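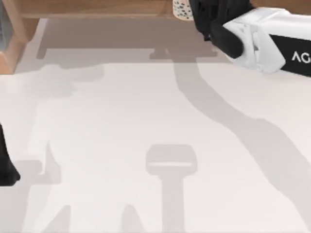
Unit 4: Gathering Demonstrations for a Learning System

Lecture notes and handout for the practical session
Prepared by Wian Ntuli. Practical sessions supervised by Jasper Dekker.
Revised 07/06/2025

4.1 Purpose of the unit

Students who have completed Unit 3 will be familiar with how a policy is trained from recorded examples. Unit 4 deals with the earlier stage, in which those examples are produced. A policy can only reproduce behaviour that is present in its training set, and many faults blamed on the model are faults of collection.

All exercises are carried out in the Butitz simulator with the two-armed model. Access to the physical arms is not required until Unit 6.

4.2 Terms used in these notes

Demonstration: one complete attempt at a task, from the reset state to the stop signal, carried out by a person operating the arms.

Episode: the stored record of a demonstration, including the camera views, joint positions, gripper commands and the written task instruction.

Reset state: the arrangement of arms and objects before the operator begins. Part of this arrangement is fixed by the task file and part is drawn at random.

Operator: the person giving the demonstration. In the practical session each student will serve as operator and as reviewer, but never as both for the same episode.

4.3 Varying the starting position

A common weakness in student datasets is that the object always begins near the centre of the work surface. The resulting policy performs well in the middle of the table and poorly elsewhere. Positions at the far edge deserve particular attention. The arm must extend further, the object may be only partly visible to the overhead camera, and the gripper itself may hide what remains.

Students should not discard an episode solely because the object is partly out of view. Such episodes are valid provided the instruction can still be carried out. They should be labelled "partial view" in the notes field so that they can be counted separately.

The second arm must be recorded even when the task calls for only one. Its joint positions are part of the episode, and an idle arm that drifts between episodes will introduce motion the policy may learn.

4.4 Light and shadow

The simulator casts shadows from the arms, the body and the furniture. On a pale surface these may be the strongest shapes available to the camera. A policy trained under a single light setting may come to rely on the shadow of the arm to judge distance, and will fail when the light is moved.

For this reason the lighting file must be changed after every 10 episodes. Students are not to turn shadows off. A dataset without shadows is easier to learn from, but transfers badly to the physical laboratory.

4.5 Conduct of a demonstration

Before starting, the operator reads the instruction aloud and confirms that the correct task file is loaded. Movement should be steady. Long pauses are to be avoided, as the policy will treat a pause as an action like any other. If a grasp is missed, the operator may make one further attempt within the same episode. Recoveries of this kind are useful and should be labelled "recovery". After 2 missed grasps the episode is to be stopped and marked as failed.

Failed episodes are kept. They are stored in a separate folder and will be used in the Unit 5 exercise on judging success.

4.6 Review

Each episode is reviewed at normal speed by a second student, who records a pass or fail and any labels. Where operator and reviewer disagree, the episode is referred to Mr. Dekker and left out of the count until a decision is made.

4.7 Work to be submitted

Each pair will submit 17 passed episodes, of which at least two must be labelled "partial view", together with all failed episodes and a written log. The log should state the task file, the lighting file and the names of operator and reviewer for every episode.

Required reading: course reader, chapter 13, sections on coverage and operator bias.

Files are to be uploaded to the Skernico folder on the course drive. Submissions sent by email will not be marked.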